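README for the folder "Anetti open day, handling demo"

Version 4 of this text. Please read it before you use the recordings.

1. What is in the folder

The folder keeps the material of the demonstration that we gave at the open day in June, in the Hebden building. Visitors could come in from 10 in the morning. The task was the handling of a soft bag by robot arms on a white table. We have 375 recordings in total, and 25 of them are set apart in the subfolder "check". Please do not train on these 25.

Every recording has one line in the file index.csv. The line gives the name of the recording, the name of the operator, the task in words and a mark for the result. The mark is "done", "part" or "stopped". It was written by the operator directly after the attempt, so two operators may have judged the same thing a little differently. I did not correct the marks afterwards.

2. How the demonstration was organized

The visitors stood behind a line on the floor, on the side where the arms could not reach. First the operator explained the task. Then came the attempts, and after them the questions. When a group had small children we did fewer attempts and more questions. Sandra Mellor made the plan for the groups, and I took care of the recording.

In the morning the operators moved the arms by hand control only. After the lunch break we also let the program from the Clellero project try the task alone. The column "mode" in index.csv says which one it was. For some lines this column is empty. I could not find out the mode later, and I prefer an empty cell to a guess.

3. The task

The written task was: "take the bag, lift it from the table, put it back so that it stands." A bag is a more difficult object than a box. The handles move to the side, the fabric gives way under the fingers, and the shape after the attempt is often different from the shape before it. For this reason the visitors found it more interesting than the Sterberg blocks that we showed last time.

An attempt counts as "done" only when the bag stands by itself at the end. If the bag was lifted but fell over when it was put down, the mark is "part". "Stopped" means that the operator pressed the stop button, for any reason.

4. Known problems

- The names of the first recordings use a space where all the others use a line. The reading script accepts both.
- There is no sound. We removed it, as visitors could be heard speaking.
- The clock of the recording computer was wrong before lunch. Use the order of the lines and not the time.

5. Views from the fixed camera
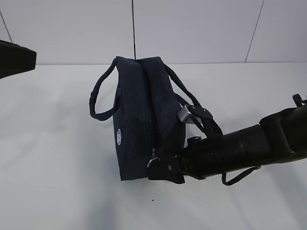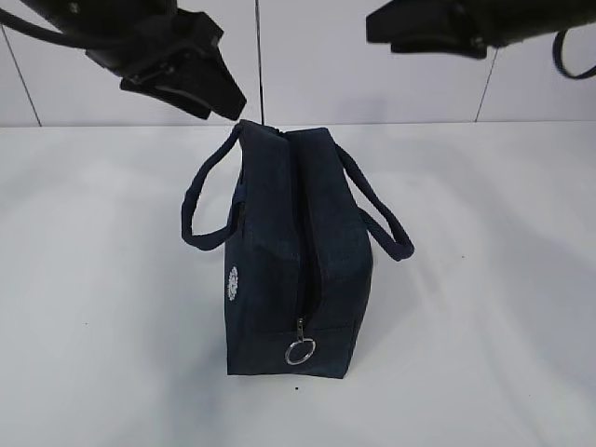 The navy bag on the white table, here and in the next view. 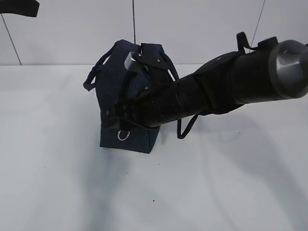

6. Remarks received

Reece Pilkington wrote after the open day that the explanation before the attempts was too long for his group, and that he would like to see a failed attempt shown on purpose, with the operator telling what went wrong. He also asked if the mark "part" could be divided in two, one for a bag that falls and one for a bag that slips out of the fingers.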